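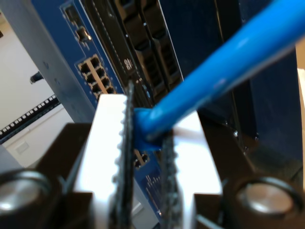

The inquest into the death on the Lirkberg pass road had been adjourned twice before it came to Lesego Zulu, and the file had grown with each adjournment. It held the police report, the recovery firm's invoice, a survey of the bend and the correspondence between the district and the haulier, Cleton, as to who should pay for the survey. It did not hold the weighbridge record for the night in question. The record existed. The district's clerk had confirmed as much in writing, adding that it was kept on the machines at Hunach and could be released only on the order of a coroner. Zulu signed the order before lunch. She knew little of such machines beyond what anyone knows, a bright blue cable and a switch with a blue face, and it seemed to her a slight thing on which to hang the matter of a man's death.

The facts not in dispute were few. In October, shortly before midnight, a Cleton lorry descending towards Mokgethi had left the road at the sixth bend and come to rest against the rock. The driver had survived. The man walking on the verge had not. The driver stated that his brakes had failed. The firm stated that the brakes had been inspected and found sound. The police had measured the marks on the surface and declined to say which of the two was mistaken.

The family of the dead man attended each sitting and sat in the same row. They asked no questions, although they had been told that they might. At the close of the second sitting the mother had approached the bench and enquired, with great courtesy, whether the court had her son's boots. Zulu had replied that she would find out. She had written the word "boots" on the inside cover of the file, where it remained.

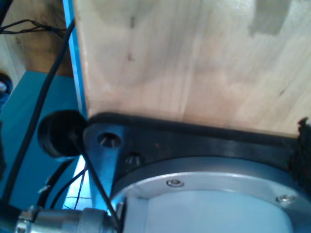
*The board.*

Busisiwe Van Wyk appeared for the firm. She had appeared in the same room for over 12 years, for hauliers, for insurers and once for the district itself, and she addressed the court in the manner of one reading aloud from a document already agreed. She submitted that the weighbridge record was of no assistance. A loaded vehicle was not an unlawful vehicle. The weight of the lorry at Mokgethi, if it had been weighed at Mokgethi, could say nothing of its speed on the pass.

"It may say something of its brakes," said Zulu.

"With respect, madam, that is a matter for an engineer."

"Then the engineer shall have the figure."

The court rose for an hour. Zulu ate at her desk and read the driver's statement again. It had been taken in hospital by a constable with a careful hand, and it recorded that the driver had asked three times after the man on the verge before anyone had answered him. No question had been put to him about his load. She turned the page over, as she had on other afternoons, and found the back of it blank.

She went down to the property room next. It was reached by an outside stair, and the officer in charge required her to sign the book like any other visitor. The boots were there, in a paper sack with the correct number on it, behind a box belonging to another case. They had been listed under the name of the road. She instructed that they be returned to the family that day against a receipt, and the officer observed that the proper form was kept upstairs. She climbed the stair again and fetched the form.

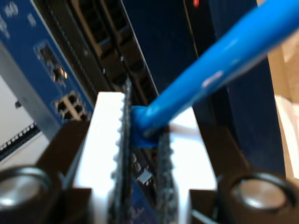
The record arrived from Hunach a little after two o'clock, on a single sheet. The vehicle had been weighed on the evening of the collision and had exceeded its permitted load by a third. The operator on duty had marked it to be held. Ninety minutes later a second entry had released it, without a second weighing, and without a name. Zulu read the sheet through and placed it before her, square to the edge of the bench. She had supposed, when she signed the order, that the answer would lie in the steel of the lorry, in some worn part that could be laid on a table and shown to a jury. It lay in the interval between two lines of type. Whatever had passed in that hour and a half had gone along a wire, bright blue and thick as she imagined all of them to be, and had been kept faithfully by something that took no interest in it.

She had copies made and handed down. Van Wyk read hers standing. She asked for time to take instructions and was given until four. Through the glass of the door she could be seen in the corridor with the telephone at her ear, listening for the most part, with her free hand resting on the sill.

The family had not been given a copy, there being no provision for it, and Zulu directed that one be found for them. The father put on his spectacles. He passed the sheet along the row, and it came back to him by the same way.

When the court sat again Van Wyk stated that her clients did not challenge the record. They wished it noted that the second entry had not been made by any person in their employment, so far as they had been able to establish. Zulu noted it. She asked whether they had been able to establish who had asked for it to be made. Van Wyk said that she had no instructions on the point.
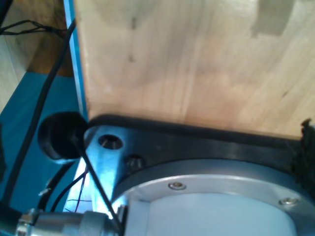 Lesego Zulu ought to adjourn, Van Wyk remarked in a lower voice, when the room had begun to empty; a finding of this kind would go to the prosecutor, and the prosecutor would want the name before he wanted anything else.

"He shall have the interval," said Zulu. "He may look for the name in it."

She dictated the order to the clerk. The inquest was suspended and the papers were referred. The weighbridge at Mokgethi was to preserve its books, its rota and its telephone account for the whole of October. The clerk asked how the family should be informed, and Zulu said that they were still in the building.

They were on the bench by the stair. The mother had the paper sack on her knees, with the top folded over, and the receipt was in the father's hand. He had not yet signed it. He asked the coroner whether she had a pen.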